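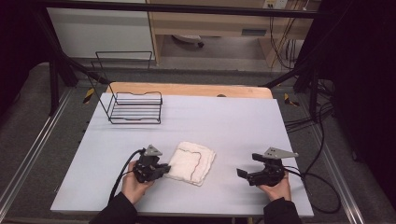 I've wanted a machine to fold my laundry since I was nine years old, so when Flukau finally let a few of us try its handheld gripper kit for home chores, I said yes before I'd read the whole email. The kit is called the Hunt, and it's a funny sort of product to review, as you're the one doing the chores. You hold a gripper in each hand, you do the job with those jaws in place of your fingers, and the software is supposed to learn from you so that an arm can do it later on its own. I started with towels, because how hard can a towel be? Well! A white one, small and fluffy, with a dark red stitched line wandering across it, took up most of my first evening. Getting it into a square is one thing. Getting those slightly uneven edges to behave with jaws that short is another, and I said a few words I hope the software didn't learn.

The grippers feel solid. They're also chunky, and the cables are my biggest complaint. They trail off behind your hands and I kept wanting to shake them loose, like a sleeve that's ridden up. My wrists were grumpy after an hour. Squeezing, though, is lovely (smooth, no grinding, very little lag) and I got the hang of picking up one layer of cloth instead of three much sooner than I expected.

Then there's the part where the machine has a go. I ran 200 practice folds over July, which is what the manual asks for, and the arm at Flukau's demo room in Gronville gave me back a towel folded in half. Just in half. Slowly, too. I could have made a sandwich. My friend Tõnu Kalniņš has the older Vundley kit and swears his does washcloths just fine, but he also admits that he straightens them out first, and come on, that's most of the job.

Dishes went better. Plates have edges and they stay the shape you left them, so putting one in a rack is a much kinder problem. The arm got 2 plates in without a clink and I did a little cheer. Mugs, no. Forks, don't even ask.

So can a machine do your chores yet? Mine can't. My grandmother had a hand-crank wringer from 1939 and it got through more wash in a morning than this thing will all week. If you like tinkering, you'll have a great time with the Hunt, and I'm keeping mine plugged in for the next update. If you want folded towels, fold them.

Laine Grīnberga, 2 August 2025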